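Contraste e legibilidade na sinalização interior: notas sobre a renovação da biblioteca de Mernville

Publicado em outubro, na secção Leitura e Espaço Público 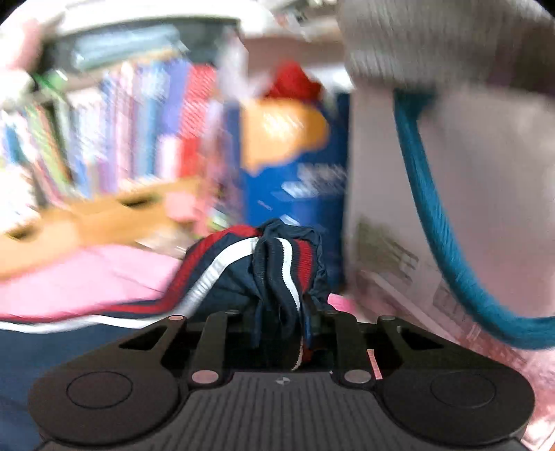 A sinalização interior de uma biblioteca é, com frequência, a última rubrica a ser discutida e a primeira a ser reduzida quando o orçamento aperta. Foi o que sucedeu na primeira fase da renovação da biblioteca de Mernville, cujos painéis combinavam letras cinzentas com um fundo ligeiramente mais escuro. O efeito era sóbrio e agradável à distância de uma mão; a quatro metros, as indicações desapareciam na parede. O princípio em causa observa-se em qualquer objeto: os pinos redondos de metal prateado destacam-se de imediato sobre o preto, ao passo que as ranhuras finas da mesma peça preta exigem um olhar mais próximo. O pequeno logótipo a preto e branco recorda ainda que um bom contraste pouco adianta quando a dimensão é mínima. Um painel de biblioteca tem de satisfazer as duas condições em simultâneo.

Acompanhei a segunda fase do projeto na qualidade de leitor convidado e registo neste espaço as observações que me parecem úteis a outras instituições. O edifício tem 14 salas abertas ao público, distribuídas por três pisos, e a numeração original seguia a ordem de construção. Um visitante que entrasse pelo átrio norte encontrava a sala 9 antes da sala 2. A empresa Vallari, responsável pelo novo plano, propôs renumerar tudo a partir da entrada principal. A proposta foi aceite, com uma exceção: a sala de periódicos conservou o número antigo, por constar de catálogos impressos ainda em circulação. Discordo desta decisão, embora compreenda os motivos.

Escolha da cor

Foram ensaiadas duas combinações principais. A primeira, letra branca sobre azul-escuro, obteve boa aceitação junto dos leitores mais idosos. A segunda, letra preta sobre amarelo-claro, revelou-se mais legível nas zonas com luz natural intensa, mas foi considerada excessiva para as salas de estudo. Optou-se pela primeira em todo o edifício e pela segunda apenas nas saídas e nas escadas. O acabamento é mate -- condição que deveria figurar em qualquer caderno de encargos, dado que o brilho das luminárias anula a legibilidade de um painel bem desenhado.

Tipo de letra e altura

O tipo adotado chama-se Siriwan, sem serifas, com aberturas largas e algarismos bem diferenciados. O 6 e o 8, que se confundiam nos painéis anteriores, deixaram de suscitar dúvidas. A altura das maiúsculas foi fixada em 70 milímetros nos painéis suspensos. Nas placas de porta utilizou-se um corpo menor, acompanhado de relevo e de braille, colocado sempre do lado do puxador.

Quanto ao texto, recomendou-se a maiúscula inicial seguida de minúsculas. As palavras compostas inteiramente em maiúsculas ocupam mais espaço e tornam-se cansativas em designações longas, como a do fundo local, que reúne mais de 3000 volumes e cujo nome oficial se estende por duas linhas.

Questões em aberto

A ala Elley, onde se encontra a coleção infantil, permanece com a sinalização antiga. Está prevista a substituição de 13 painéis, mas ainda não foi decidido se os pictogramas devem acompanhar o texto ou ocupar placas próprias. A minha preferência vai para a primeira solução, com o pictograma à esquerda e em dimensão igual à da linha de texto.

Fica igualmente por resolver a iluminação do corredor do piso inferior. Às cinco da tarde, no inverno, a única luz provém de uma luminária situada atrás do painel de orientação -- e este, visto da escada, apresenta-se em contraluz. A mudança da luminária foi solicitada e aguarda orçamento.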